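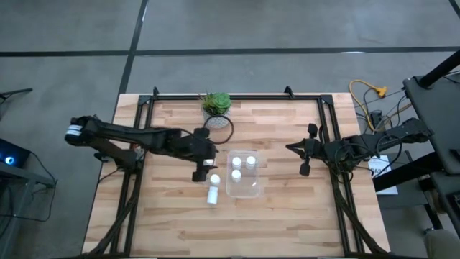

El Drirodier de dos brazos, con los frascos y la bandeja de plástico transparente.

Análisis del kit de dos brazos Drirodier: buen agarre, mala parada
Por Ottmar Dreßler
30/10/2021

El Drirodier se vende como kit de sobremesa para laboratorios pequeños y talleres de formación. Incluye dos brazos con pinza, los soportes, el cableado y el programa de control Rikell. Lo compramos a Sanna, el distribuidor, y lo hemos usado 12 días en una sola tarea: coger frascos blancos de la mesa y meterlos de pie en una bandeja.

El montaje lleva una mañana larga. Las instrucciones son correctas hasta el capítulo del cableado, donde el dibujo no coincide con los conectores que vienen en la caja. Los cables de las articulaciones quedan sueltos y hay que recogerlos con bridas, que no se incluyen.

Con los frascos de pie, el agarre es bueno. Las pinzas cierran sin golpes y la fuerza se ajusta bien desde Rikell. Con los frascos tumbados la cosa cambia: el brazo baja demasiado, empuja el frasco por un extremo y lo hace rodar. Mi compañero Kasun Uddin probó a reducir la velocidad de bajada y mejoró algo, pero seguimos colocándolos a mano cuando se caen. 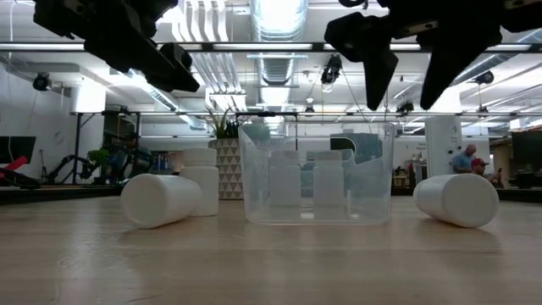
El fallo que me hace rebajar la nota es otro. El segundo día, con los dos brazos trabajando cerca de la bandeja, pulsé la parada en pantalla. El brazo derecho se detuvo. El izquierdo terminó el movimiento que tenía en cola y tardó 2 segundos en quedarse quieto. En ese tiempo yo ya estaba acercando la mano para retirar un frasco. No hubo contacto.

Lo repetimos 10 veces con la mesa despejada de manos. En 2 de ellas volvió a pasar, siempre con el izquierdo y siempre con una orden pendiente. Sanna contestó al día siguiente: la parada de Rikell se envía a cada brazo por separado y no debe considerarse una parada de emergencia. El manual lo dice, en letra normal, dentro del apéndice de comunicaciones. Debería estar en la primera página.

Lo resolvimos con un pulsador Asik que corta la alimentación de ambos brazos. Funciona, aunque al cortar la corriente los brazos caen por su peso y lo que llevan en la pinza cae con ellos. Conviene trabajar a poca altura y con objetos que aguanten el golpe.

A favor: agarre suave, ajuste de fuerza, soporte técnico rápido.
En contra: parada por programa poco fiable, pulsador no incluido, cableado mal documentado, objetos tumbados.

Para un grupo con experiencia y un corte de corriente propio, lo recomiendo con reservas. Para un aula, no, mientras el fabricante no incluya el pulsador en la caja. Sanna habla de una actualización de Rikell, sin fecha.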